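**Jedmont presents Dosinon extraction unit for electronics recycling**

JEDMONT, September – Jedmont has added the Dosinon 200 to its range of extraction units for dismantling and soldering benches. The unit draws off dust and fumes at up to 11 workstations.
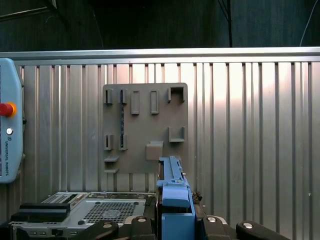

Filter cartridges are cleaned by compressed air during operation and can be changed in 10 minutes.

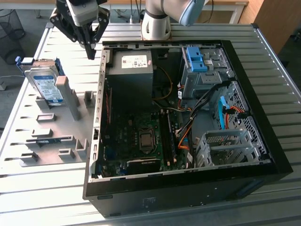 Sharifi reported that the bench noise had dropped enough for staff to talk normally. Ekell asked for a wall-mounted version, now in planning. 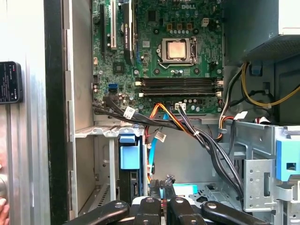

Dosinon units ship with one suction arm per bench. The narrow nozzle is meant for tight spots – between the memory slots of an opened desktop tower, for instance. Orders are open now.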